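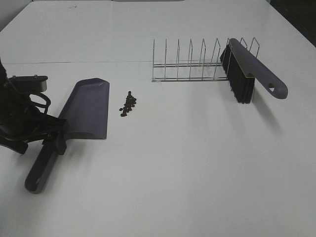 ## Cleaning up after sanding a plaster patch

Sanding a patched wall makes more mess than the patching does. The dust from joint compound is fine and chalky, and it gets into door tracks, power points and the weave of the carpet. If you paint over it, the paint lifts when you pull the masking tape off. The method below suits a single room with a few patches. For a whole ceiling, hire a sander with a vacuum attached.

This page follows on from the one on filling holes in plasterboard. The compound needs to be fully dry before you sand, all the way through and not only at the surface. In our hallway at Jurnirwood that meant leaving it overnight in August, with the heater off.

### What you need

- Dustpan with a straight front edge, and a soft brush
- Vacuum with a fine filter and a brush head
- Two buckets
- Large sponge, the sort sold for tiling
- Microfibre cloths
- Drop sheets (canvas is better than plastic on a hard floor)
- Dust mask, P2 rated
- Masking tape
- Painter's light or a torch

### Before you sand

Take the curtains down. Move the furniture out or push it to the middle of the room and cover it, taping the sheet to itself so there are no gaps near the floor. Close the door and tape along the bottom. If the house has ducted heating, turn it off and tape over the vent.

Lay the drop sheet hard against the skirting and tape the edge down. Most of the dust falls straight down the wall, so a strip about a metre wide under each patch catches nearly all of it.

Old paint is a separate problem. If the house was built before the 1970s, or you don't know what is on the wall, use a lead test kit first. If it comes up positive, stop there and get advice. Don't dry sand it.

### Sanding

Start with 100 grit only if the patch is standing proud of the wall. Otherwise go straight to something finer. Work in circles with light pressure and hold the light flat against the wall so the ridges throw a shadow. Stop when you can't feel the edge with your fingertips. Going further exposes the paper tape and then you are back to filling.

Keep the mask on until the room has settled. Give it half an hour with the door closed, and don't open a window on a windy day.

### Picking up the dust

1. Sweep the heavy dust on the drop sheet towards the middle with short, slow strokes. A quick flick puts it back in the air.
2. Put the dustpan down flat and draw the dust in. Pull the pan back a little and sweep again for the line that is left behind.
3. Tip the pan into a bag held low, inside the bin, and tie the bag off.
4. Fold the drop sheet inwards from the corners and carry it outside before you shake it.
5. Vacuum the top edge of the skirting, then the floor, then the skirting again. Check the filter as you go – plaster dust clogs a bag well before the bag is full.

Don't use a household vacuum without a fine filter. It will blow a good share of the dust out the back, and it isn't kind to the motor either.

### Washing the wall

Fill both buckets with clean, cool water. One is for rinsing the sponge and the other is for wetting it. Wring the sponge out hard so it is damp and no more, then wipe from the top of the wall to the bottom. Go gently over the patch, as unpainted compound softens when it gets wet and will smear.

Change the rinse water when it turns milky. For a wall with 3 patches I usually change it 2 times. Tip it on the garden or the lawn, never down the sink, where the solids settle in the trap and set.

Let the wall dry, then wipe your palm across it. If your hand comes away white, go over it once more with a barely damp microfibre cloth.

### Priming

Prime the same day if you can. Spot prime the patches with a sealer undercoat, feathering the edge out past the repair, and leave it for the time given on the tin. Bare compound drinks up topcoat and will show as a dull spot if you skip this.

### Notes

- Sugar soap is fine on the rest of the wall but keep it off unsealed compound.
- Wash the dustpan and brush separately and let the brush dry before it goes back in the cupboard. Damp bristles hold the dust and it cakes.
- Window tracks are easiest with a dry paintbrush and the vacuum nozzle held next to it.

Last updated Mar 31, 2018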